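Section 4: Running the table-clearing routine

The Binlow two-arm kit can collect cups and plates into a round tray, provided you let it take its time.

1. Close the Plarurach control panel and set the speed to 2. Higher settings exist for people who dislike their crockery.

2. Check that both purple cables have enough slack to form a loop above the wrist. A tight cable always wins.

3. Put the tray within reach of both arms and press Start.

4. Keep your hands out until both arms have parked - parked, mind you, and not merely thinking.

Note: Error 193 means the grippers want the same spot. Press Resume once. Pressing it repeatedly only helps you.

Both arms at the red tray:

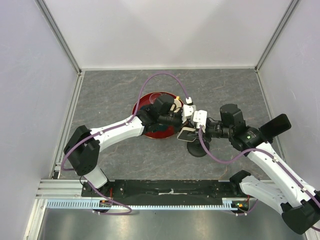
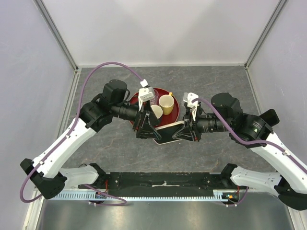
Hazel Kincaid writes that speed 2 is fine for plates, but she would drop to 1 for anything with a handle.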